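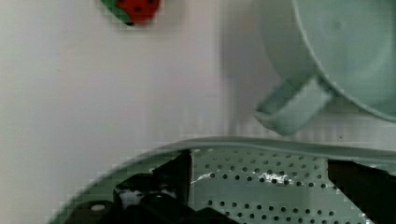
第24期 第3页

厨房用具评议:Brivimton 薄荷绿塑料沥水篮

本期评议对象为 Brivimton 公司供应的圆口沥水篮,由本刊器具评议组在日常备餐环境中使用后撰写。沥水篮属于消耗性较强的小件用具,读者来信中询问的次数历来不少,问题多集中在三处:孔眼是否容易堵塞,边沿是否便于抓握,浅色塑料用久之后是否难以保持清洁。本文按上述顺序作答,并就选购与养护提出意见。

一、外观与配色

该产品为浅薄荷绿色,与同色马克杯放在一处,色调十分接近。评议组成员对颜色的意见较为一致,认为在白墙前使用时显得清爽,与多数浅色台面亦能相容。需要提醒的是,浅绿色对光线较为敏感,在偏灰的室内光下会比产品目录上的颜色淡一些。对配色有严格要求的读者,宜到店看过实物再作决定。

篮体边沿略带光泽,弧度顺畅。内壁未印刷任何刻度或图案,评议组认为这一处理较为妥当,内壁印刷在反复刷洗之后往往最先脱落,影响观感,也给清洁增添麻烦。

二、孔眼与沥水

篮内布满小圆孔,沿斜向成行排列,间距均匀。小圆孔的优点在于不易漏料。评议组先后以大米、红豆、短通心粉及切碎的叶菜试用,大米在淘洗过程中有个别碎粒通过,整粒基本留在篮内;红豆与通心粉没有漏出。叶菜碎末偶有贴附于孔口的情形,轻拍篮底即可脱落。

沥水速度属于中等。煮面后连汤倒入,水位会在篮内短暂停留,随后逐渐下降。若一次倒入的面汤较多,应分次进行。与评议组留存的 Kultberg 长条孔沥水篮相比,本品排水稍慢,但处理细小食材时更为可靠。两者用途各有侧重,家中若只备一件,且以淘米、洗豆为主,可优先考虑本品;以煮面为主者,长条孔的款式更为省时。

三、边沿与握持

篮口边沿高出篮身,成为一圈连续的宽唇,单手提起装有湿菜的篮子时,手指有处可依。评议员 Isamu Takeda 在使用记录中写道:“边沿的厚度适中,装满洗净的土豆后用双手端起,未觉变形;单手提起时篮身略有下坠,仍可控制。”评议组其他成员的感受与此相近。

手上沾有油脂时,光滑的边沿会打滑。此项并非本品独有,凡抛光边沿的塑料篮均有类似情况。厂方若能在边沿下侧增加细纹,使用起来会更为稳妥。

四、清洁与残留

浅色塑料的清洁是来信中提问最多的一项。小圆孔排列较密,淀粉类食材沥过之后,若任其干燥,孔口周围容易留下发白的痕迹,用软布擦拭不易去净。评议组建议使用后立即以清水冲洗,再用中等硬度的尼龙刷沿孔眼排列的方向刷洗内外两面。已经干结的残留,可用温水浸泡片刻后再刷。钢丝球会在塑料表面留下细痕,日后更易积存污渍,不宜使用。

水质较硬的地区,篮面可能出现水垢。可用稀释的白醋擦拭,随后充分冲洗。评议组以此法处理后,表面恢复原有光泽,颜色未见变化。番茄酱汁与咖喱则须格外留意,试用期间,一次沥过咖喱汤汁后放置过夜的篮体留下了浅黄色印迹,经多次清洗方才减淡。

五、收纳

本品为圆口,叠放时需要一定空间。橱柜较浅的家庭可倒扣于沥水架上,待水分散尽后再行收起。评议组不主张将其长期置于炉灶旁,塑料器具受热后容易变形,边沿一旦不平,叠放与端持都会受到影响。若与同色杯具一并摆放,杯子宜挂于上方,篮子置于下方,取用时互不妨碍,但杯子须先沥干,以免残水滴入已经备好的食材。

六、价格与购买渠道

本刊所购样品编号为 673,购自 Oshima 家庭用品店,付款 100 元,不含运费。同店另有 Olex 牌金属沥水篮出售,价格较高,耐热性能更好,重量也更大。对价格较为敏感、且不常处理高温食材的读者,塑料款已能满足日常需要。经常以大锅煮面或油炸食物的家庭,应当选择金属制品,热油在任何情况下都不应倒入塑料篮中。

七、评议意见

评议组给予本品“推荐”等级,适用范围为淘米、洗豆、清洗蔬果及少量面食沥水。扣分之处在于沥水速度中等,沾油后边沿打滑,以及深色酱汁容易着色。建议厂方在后续批次中改进边沿下侧的防滑处理,并在包装上注明可承受的最高温度。本刊所购样品的包装上仅有材质与产地两项说明,对首次购买者来说不够充分。

读者如在使用中发现与本文所述不符之处,可来信说明购买地点与使用时间,编辑部将转交评议组复核。明年一月号将刊出金属沥水篮的比较评议,样品征集现已开始。

器具评议组
2021年11月6日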